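Hiring out a village hall: how do you price it, and what do you do about the floor?

Posted in Community Buildings

Udo

Hello all, I hope someone kind can point me in the right direction. Our group has just taken on a big plain room behind the old print works, and we'd like to hire it out by the session. We have the kettle, the chairs and a booking diary (a proper paper one, I'm old-fashioned!) but no idea what to charge. The rent comes to 348 a month before heating. I was thinking of 9 an hour, but a neighbour says that is giving it away. Also, does anybody have experience of bare concrete floors? Ours sheds a fine dust that gets on everybody's shoes, and I've swept it until my arms ache. 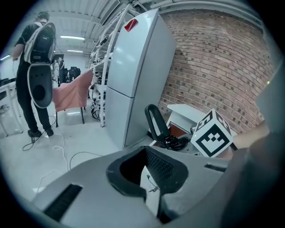

The big room, looking towards the back wall.

Thank you in advance, and sorry to go on.

Siriwan

Welcome, and well done for taking it on! We had just the same worry when we opened ours. At 9 an hour you need nearly 39 hours a month to cover the rent, and that is a lot of hours in a first winter, believe me. We settled on two rates – one for regular groups who book a whole term, and a higher one for parties and one-offs, who always leave more mess. Ask for a deposit as well. Ours is 80, returned once the keys are back, and I can only remember keeping it a couple of times (glitter, both times).

Do put the heating in your price from the start. We left it out, and the November bill made me want to sit down.

As for the dust, sweeping dry just moves it about. Vacuum first, then damp mop, let it dry overnight and put down a clear concrete sealer. We paid 138 for enough to do two coats. Keep the windows open and keep people off it until the tin says you can walk on it. 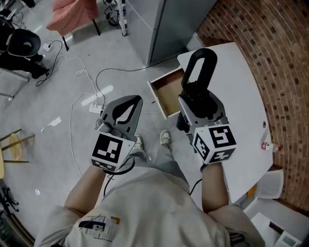 Concrete by the white desk.

Try a small patch in a corner before you do the lot, as some sealers come up shinier than you'd like.

Sarirska

Get a rug.

Tarari

I'd go along with nearly all of what Siriwan says, but ring two or three other halls near you before you settle on a price. Ours went up after I did that and we didn't lose a single booking. And write down who puts the chairs away!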